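Chapter 8
Compact Vans and the Small Business Buyer

After reading this chapter, you should be able to explain how the compact van grew out of the passenger car, describe the main body types, and compare payload, load length and running cost for a given job.

8.1 From Car to Van

The first compact vans were passenger cars with the rear windows filled in. A manufacturer took an existing station wagon, left out the back seat, fitted a flat floor and sold the result to plumbers, bakers and florists. The front half of the vehicle stayed the same, so it could be built on the same line and repaired with the same parts.

The Brullura Flokow is a typical case. It began as a two-door wagon with a steel panel riveted over each side window. Buyers liked the low price but complained about the loading height and the narrow rear opening. For the second series, Brullura raised the roof behind the seats and replaced the tailgate with a pair of side-hinged doors. The wider opening was 48 inches across, enough for a standard pallet to go in from the back. Sales to small businesses rose, and the wagon version was dropped from the range two years later.

The Drunuvard company took a different route. Its engineers kept the car's engine and front suspension but designed a new body and a separate rear frame. This cost more to develop – the tooling alone took 30 months – and gave the company a van that could carry a heavier load without sagging at the back.

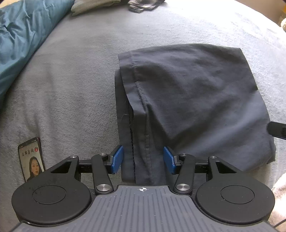 Both approaches have a weak point. A van based closely on a car is limited by the car's rear axle and springs, which were designed for passengers and luggage. A van with its own rear frame is stronger but heavier when empty, and it uses more fuel on short trips. Much of the history of the compact van is a history of makers trying to settle somewhere between the two.

8.2 Payload and Gross Weight

Payload is the weight a vehicle may carry, including the driver in most rating systems. It is found by subtracting the curb weight from the gross vehicle weight rating. Students often confuse payload with cargo volume. A van can be full of foam packing and far below its limit, or half full of floor tile and well over it.

Consider the delivery firm Araújo, which runs 34 compact vans from a single depot. When the firm added steel shelving to each van, the cargo space looked almost unchanged, but the shelving counted against the payload. Drivers who loaded the same number of boxes as before were now over the rated limit on full days. The firm changed to aluminum shelving in October and went back to its old loading sheets.

Weight must also be placed correctly. A heavy load behind the rear axle lifts the front of the vehicle and reduces steering grip. Heavy items should sit low and ahead of the axle, tied to the floor rings – section 8.4 covers tie-down points in detail.

Key terms: curb weight, gross vehicle weight rating, payload, load length, panel van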